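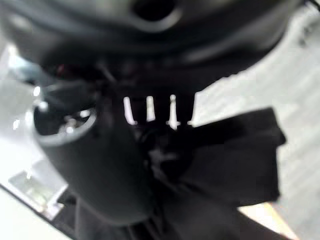 *Figure 1. Black gripper housing, close range.*

## 4. Where worn clothes go at night

I went into this part of the study with a tidy little scheme. Clothes were clean or they were dirty, and I had a column for each in the diary template. That lasted until the second evening of the first household, when a woman in Plalmont wrote "jeans, fine, chair" and left both columns blank. I rang her to ask which box she'd meant to tick and she laughed at me (kindly!) and said neither, they were her Thursday jeans and they had another day in them.

So this section is mostly a report on the third kind of clothing, the stuff that's been worn and will be worn again before it's washed. I call it resting clothing in what follows. I tried "intermediate garments" in an early draft and every person I read it to pulled a face.

### 4.1 What people wrote down

The 18 households in the Rernasard diary study each kept an evening log for three weeks. They used the paper booklet or the Desix form on a phone, whichever they liked, and a good few swapped partway through when the booklet went missing under something. I asked for one line per garment taken off: what it was, where it went, and when they expected to wear it next. I didn't ask for a reason and got plenty of them anyway, written up the margins.

Sleepwear and work uniforms turned out to be dull for my purposes. They had a hook or a pillow and they went there. Jumpers, jeans, cardigans and the loose trousers people change into after work were where all the wandering happened. One cardigan in the Lysenko Street group visited the banister, the back of the couch, the bed and the bathroom door before it finally got to the wash, and its owner logged every stop with what I can only call growing affection.
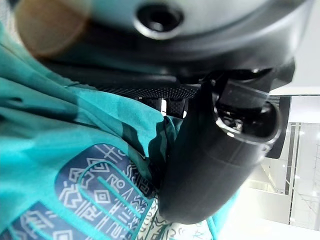 *Figure 2. Grey housing, black finger and textured pads.*

I'd expected the bedroom chair to win. It's the thing everyone jokes about when I tell them what I study, and it did get a lot of mentions in the homes that had one. But plenty of the bedrooms were too small for a chair, and in those the bed did the job instead, with a twist I hadn't planned for. A chair can hold a jumper for a week. A bed has to be handed back every night, so anything resting on it gets picked up at bedtime and makes a second move, usually to the floor, and then quite often a third one back up to the bed in the morning. I had only asked about the first move. The others came through in the margins and in the follow-up chats, and I've since added a bedtime line to the template for the June round.

### 4.2 The bed as a holding place

A bed is big, flat, soft and at a good height, and once the duvet's been pulled up it looks like a finished surface. People put things on it the way they put mail on a kitchen counter. The part they use isn't random, either. In the follow-up chats I got each person to show me on a paper outline of a bed where the clothes normally land, and the pillow end stayed mostly bare. "I don't want outside clothes where my face goes" was how one fellow put it, and I heard versions of that in house after house, including from people who cheerfully sat on the same bed in the same clothes to pull off their socks.
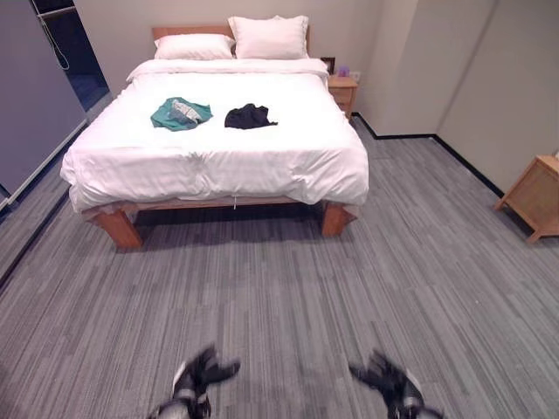
*Figure 3. Double bed with white duvet and crumpled clothing laid on top.*

Figure 3 has clothing between the pillows and the foot, with a bit of bare duvet separating the teal-green cloth from the black garment. I can't read a habit off one bed and I won't try. Gaps did come up in the chats, though. Several couples told me they keep separate piles without ever having talked about it, and some people living alone keep two piles as well, one for resting clothes and one for things on their way to the hamper. The trouble is that the piles look alike. Partners mix them up constantly. A resting jumper gets scooped into the wash by someone being helpful, and then there's a small, very specific argument about whose job it was to know.

Four households had solved this with folding. Folded meant resting, crumpled meant dirty, and everyone in the home could tell at a glance. I loved this and immediately tried it at my own place, where it fell apart inside the week (I crumple everything, it seems, including things I've just ironed). The remaining homes relied on memory, smell or asking.

### 4.3 Some grumbles about my own method

The diary changes the habit. Two people told me outright that they'd started hanging things up so they'd have less to write, and I'd bet they weren't the only ones. Their logs are still in the set, and I've marked the weeks when they said it began.

I also lumped all bedding together, which I regret. People with a light-coloured duvet cover talked more about keeping outside clothes off it, and people with a dog on the bed hardly talked about it at all, but I never recorded colour or dog in any organized way, so that's just an impression from my notes. Season is another hole. All of the logs come from cold months, when there are more layers to take off and more of them get worn again. I'd expect a warm stretch to thin out the resting pile quite a bit, and somebody who lives where it's hot would probably find this whole section puzzling.

Last grumble: the word "floor". I coded it as one place. My participants didn't. There's the floor on your own side, the floor by the door, and the floor that you only use when you're cross, and by the end of the third week the booklets were full of arrows and little maps trying to tell me so. The maps are coded separately in Section 5.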